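Musty front loader, what am I missing?

Ghaffari
7 Mar 2019
Second-hand front loader, had it since November. Towels come out smelling of pond. Drum looks clean to me.

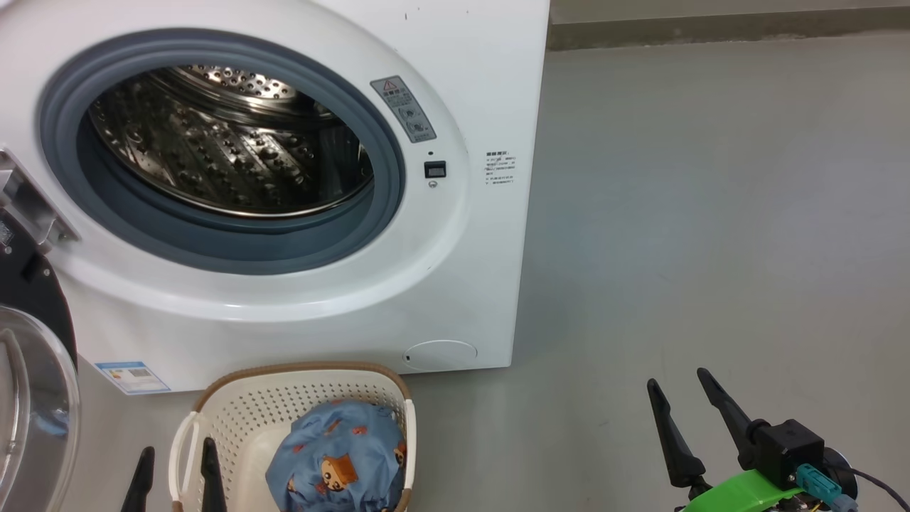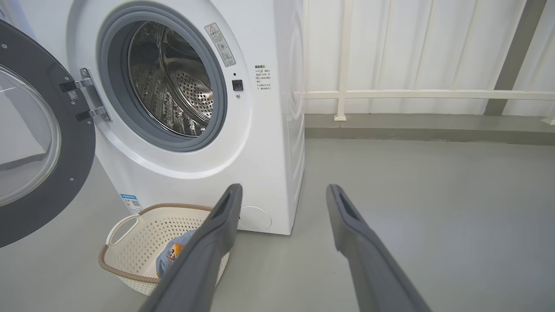
I've done 2 empty hot washes with soda crystals and the smell was back within 5 loads. The flat I'm in has no window in the laundry area, so I don't know if that matters. I haven't touched the round filter cover low down on the front. Does it need draining first?

Brenach
Yes, drain it. Shallow tray and old towels. Mine held a good 500 ml.

Adholm
I'd leave the filter and pull back the grey rubber seal. The muck sits in the fold.

Brenach
Disagree, do the filter first. I scrubbed my seal for weeks and it still stank.

Trivari
Do both, and leave the door open between washes.

Ghaffari
Door is always left open. Will try the filter tonight.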